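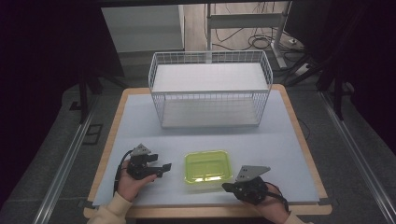 Why Can You See Through Some Things?

A window lets you see the street outside. A wall does not. Both are solid, and both can be very thick or very thin. The difference is in what each material does with light.

Three words for three kinds of material

A material is transparent if light passes through it in straight lines. Clear glass is transparent. So is clean water in a cup. You can see sharp shapes on the other side.

A material is translucent if light passes through it but gets mixed up on the way. Wax paper is translucent, and so are many colored plastics. You may see a glow or a blurry shape on the other side, but you could not read a book through it from across the room.

A material is opaque if no light gets through. Wood, brick and steel are opaque. An opaque object makes a dark shadow.

What happens to the light

When light reaches an object, it can do several things. Some of it bounces off. This is called reflection. Some of it may go into the material and stay there, where it turns into a small amount of heat. This is called absorption. The rest passes through. This is called transmission.

Most objects do more than one of these at the same time. A shiny plastic tray can let light through its sides and still have a bright spot on its rim, where light has bounced off toward your eye.

Scattering

Light that goes through clear glass meets very little that would turn it aside. Light that goes into frosted glass meets a rough surface covered with tiny bumps. Each bump sends the light in a slightly different direction. This is called scattering.

Milk scatters light too. It is mostly water, but it contains very small drops of fat. Light bounces from drop to drop and comes out in every direction, so milk looks white.

Why colored plastic looks colored

White light is a mixture of all the colors of the rainbow. A green plastic contains a dye that absorbs much of the red and blue light. Most of the green light gets through. If you hold the plastic near a white sheet of paper in bright light, you may see a pale green patch on the paper.

Holes are different

A wire basket is easy to see through, but the wire is opaque. The light passes through the gaps. A window screen and a chain fence work the same way. These objects are called mesh. Their shadows are made of thin lines with bright spaces between them.

Thickness matters

One sheet of writing paper held up to a lamp lets some light through. A stack of 200 sheets lets through almost none. Each sheet reflects and absorbs part of the light, and less is left for the next one.

Try it

You will need a flashlight, a dark room, a white wall and some objects to test. Try a drinking glass, wax paper, a colored plastic lid, a kitchen strainer and a book.

Hold each object between the flashlight and the wall. Write down whether the light on the wall is bright, dim or missing. Note its color. Then hold 2 sheets of wax paper together and test them again. Compare the result with a single sheet.

Do not shine the flashlight into anyone's eyes.

Words to know

Absorption: when a material takes in light and keeps it.
Opaque: letting no light through.
Scattering: when light is sent off in many directions.
Translucent: letting light through, but not a clear view.
Transmission: the passing of light through a material.
Transparent: letting light through with a clear view.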